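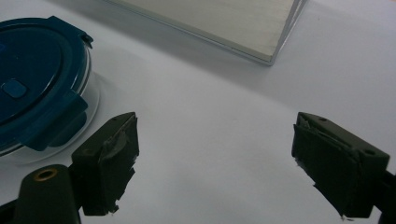

Blue-lidded container and a clear box on the white table.

Call for participants: spring and summer survey season at the Clonside wetland reserve

Hi, and thanks for clicking through! I coordinate the field surveys at Clonside, and I'm looking for people who want to spend some mornings getting muddy with me between April and August. We've got a stretch of fen, two ponds, a scrappy bit of wet woodland and an awful lot of sedge, and I need more eyes on all of it.

You don't have to be a biologist. Last year's crew included a retired bus driver, a couple of nursing students and a guy who mostly came for the dragonflies (he is now better at dragonflies than I am). If you can walk on uneven ground for a few hours, write legibly and tell me when you're not sure of something, I'd love to hear from you.

What we'll be doing

The main job is the vegetation plots. There are 50 of them, marked with short stakes, and every one gets visited twice in the season. You'll work in pairs, lay down the square, list what's growing inside it and make a cover estimate for each species. The first few take forever. By June you'll be grumbling at me for handing out too few.

We also run the amphibian walks, which start at 8 p.m. in April and get later as the evenings stretch out. Those are slow and quiet and a bit cold, and I'm very fond of them. You'll carry a headlamp and a tally sheet and follow the boardwalk around the Toltard pond, then back along the dike. Please don't sign up for these if you hate frogs - I've had it happen.

The third piece is pond dipping and sorting, and I'm short on people for this one. We take net samples from both ponds in May and again in July, bring them back to the field station and pick through them at the bench.
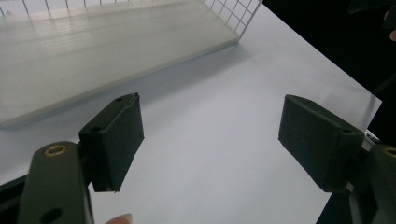 Sorting days suit anyone who'd like to help but can't manage the boardwalk or the long wet walks. The station is a short, level trip from the parking lot, there's a heater, and you can sit the whole time. You tip a bit of sample into a white tray, pull out the larvae and snails with a soft brush, and drop them into labeled vials by group. I'll sit with you for your first session and we'll go through the picture key together. If you've never done this kind of work, the thing to know is that small brown animals show up beautifully against a pale background, so a plain surface like that white tabletop is what you want under your eyes. Everything alive goes back in the pond the same day.

What I'm asking for

Six mornings or evenings over the season, spread out however you like. I'd also need you at one training day in late March, and that one isn't optional, sorry. We'll do plant ID in the morning, lunch, then a practice plot outside whatever the weather is up to.

You should be 18 or older, or come with a parent who's also signing up. Bring your own rubber boots. I have hand lenses, nets, clipboards and a bin of loaner rain jackets in sizes that fit almost no one.

What you get

This is unpaid, I should say so plainly. We do cover mileage up to $50 a month, and lunch on training day is on us. You'll also get a copy of the season report with your name in it, and access to the full data set, which now runs to about 3,000 plant records. A few past participants have used theirs for class projects, and I'm happy to write reference letters for anyone who finishes the season.

The work is paid for by a small grant from the Vistidberg Fund, and they like to see new people involved, so please don't hold back because you think I've already got my regulars.

How to sign up

Fill out the short form at the front desk of the Tshabalala Nature Center, or ask them to email it to you. Tell me which of the three jobs you'd like, which months you're around, and anything I should know about allergies or mobility. Forms need to be in by the end of February. I answer everybody, though I can be slow when the water's high and I'm out checking culverts.

If you've got a friend who'd like to come too, put both names on the form and I'll pair you up.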